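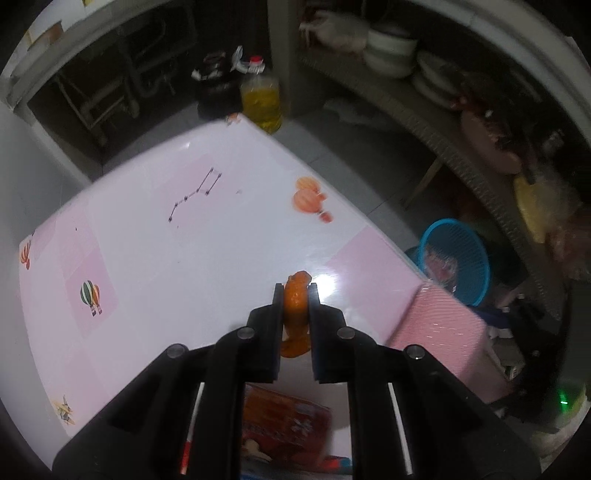 Tabletop grasping: what counts as a "hold"?
Posted by Peadar Ó Riain, September
Last updated 4:10 pm

The Pidmont checklist says a grasp is good if the object is "securely held above the surface." Above by how much? For how long? We have 694 clips from people's home tables and two reviewers who can't agree on a third of them. I'd like a rule before they stop speaking.

lurkard
One inch, two seconds. Next.

gestomdale_kit
Two seconds is fine. An inch is silly for small soft stuff. Write it as "clear of the surface, no contact" and let people lift as little as they like.

lurkard
And how does a reviewer judge "clear" on a shiny tablecloth with a light bouncing off it? Give them a number.

gestomdale_kit
They can't judge an inch on a shiny tablecloth either. You've just moved the argument an inch up.

moth_bracket
We had a no-glossy-covers rule for a while. We lost 193 clips to it and then the model met its first real kitchen table and sulked. Leave the tablecloths alone, patterns and all – people own them.

Peadar Ó Riain
Agreed on tablecloths. What about squeeze? Soft objects pass the hold test while being slowly murdered.

moth_bracket
Release, wait 30 seconds, look at it. If it's still flat, fail.

lurkard
30 seconds times 1,000 clips. You're volunteering?

gestomdale_kit
Spot check one in ten. I still say no inches.

Peadar Ó Riain
Putting "clear of the surface, two seconds" in the draft. Lurkard can file his inch as a comment.

lurkard
Filed.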